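Against the decanting of everything

May 12, 2023

I have now been told by three separate people that I ought to decant my dry goods. One of them was my sister-in-law, who did it in March and hasn't stopped talking about it since. The idea, if you have managed to avoid it, is that you take your rice and your flour and your pasta out of the bags they came in and put them into matching jars, and then you feel calm. I have my doubts about the calm. I have bigger doubts about the jars.

Before anyone writes in, I did try. I bought a starter set from Sorora, which came with a sheet of labels in that thin slanting writing that makes "couscous" look like a wedding invitation. I washed the lot, dried the lot, waited overnight as instructed and then filled them. The flour didn't fit. It missed by about a teacup, so for two months I owned a handsome jar of flour and, behind it, a bag with a teacup of flour in it and a peg on the top. The same thing happened with the rice and the oats. I had gone from one thing per shelf to two things per shelf and paid for the privilege.

My friend Huia Ruawai, who is a much more orderly person than I am and still came round to look, said the trick was to buy the next size up. Of course it was. There's always a next size up. The next size up didn't go under my middle shelf, which is fixed, and when I mentioned this she said people do move shelves. People can, I suppose. My shelves are held up by something the previous owner did with a great deal of filler, and I'm not going near it.

Then there's the matter of cooking times. Every jar enthusiast I've asked has a different answer to this. Dale Friesen at work cuts the instructions off the packet and drops them in with the pasta, so you have to fish about for a greasy strip of card while the water boils. Huia writes them on the base in pen, which means turning a full jar upside down to read it. Liya Gidey says you just learn them. I have been cooking for myself for a long time and I couldn't tell you with any confidence what a packet of wholewheat anything wants. I like being told. The packet tells me, and it also tells me when the stuff goes off, and it does both jobs without a label maker.

I did look up how much a proper job would come to. There's a shop in town that does the Farías range, the ones with the wooden lids, and for my cupboard, properly kitted out, the man added it up to 394 pounds. He said it as though it were good news. I bought a tea towel and left.

What I've ended up with is duller and I think better. Flour and sugar went into two big old tins I already had, because those are the bags that leak. Everything else stays in whatever it came in. Open bags get a clip, and the clips live in a mug on the same shelf, because if they're in the drawer I won't go and get them. Long things stand up. Flat things lean. Once a month or so I take the whole lot out onto the table and see what I've bought twice.

The last time I did this I had Bontu Hailu round, and she kept me honest by holding things up and asking when I was going to eat them. I didn't have a good answer for the chickpea flour. I had no answer at all for the jelly. But it took under an hour, and nothing had to be funnelled.

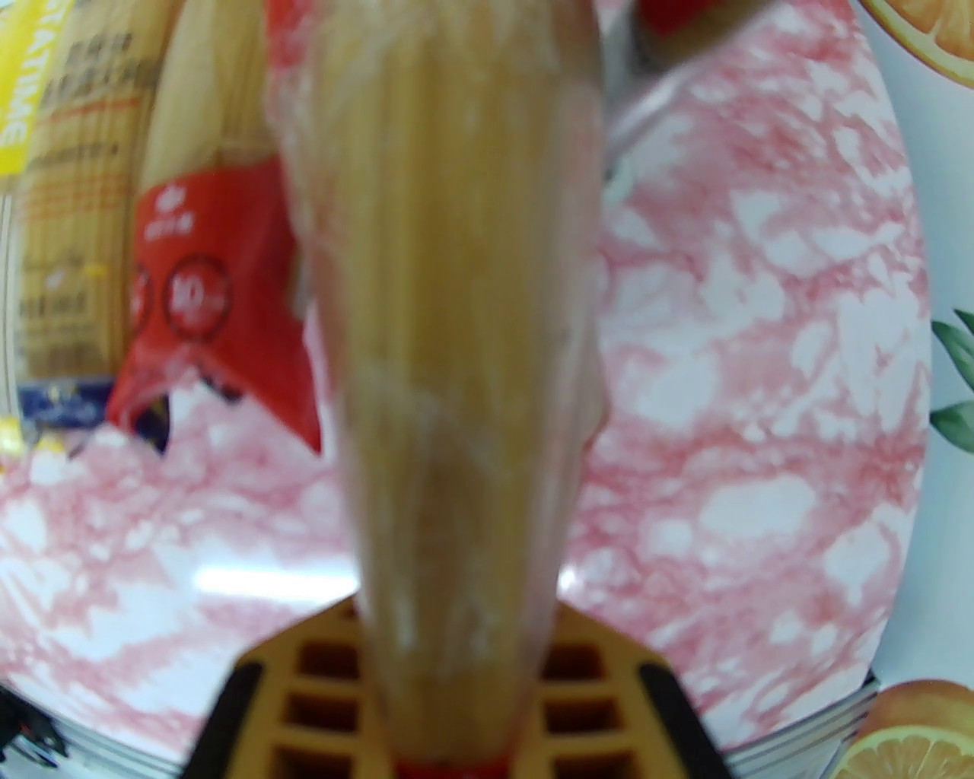

Spaghetti is where I really part company with the jar people. A tall jar of spaghetti looks lovely for as long as it's full. After that it slumps over to one side, and you have to tip the whole thing to get your fingers round a portion, and half of it comes out in your hand and the other half snaps. The wrapper it's sold in holds it upright and close together, gets smaller as the pasta goes down, and costs nothing extra. Twist the top, put a clip on it and stand it at the side of the shelf. I'm aware that I'm defending a plastic bag here, and I'd be happier if it were paper. But I already have the bag. Buying a jar doesn't un-buy it, a point that tends to go missing when jars are being sold to me as the greener option.

I'll give the other side this much. If you buy loose, from one of those shops with the hoppers, jars make perfect sense, and Dagim Ayele, who does all his shopping that way, has a kitchen I'd move into tomorrow. And if you've had moths you are excused from this entire argument. I had them once, in a flat years ago, and I would have put the cat in a jar.

For everybody else, I'd say try it with one shelf before you spend anything, and use whatever's in the recycling. See if you're still topping it up in six weeks. I wasn't. The Sorora jars have since gone to good homes, apart from the biggest, which has buttons in it, and the labels are still in the drawer if anyone wants a very elegant "couscous".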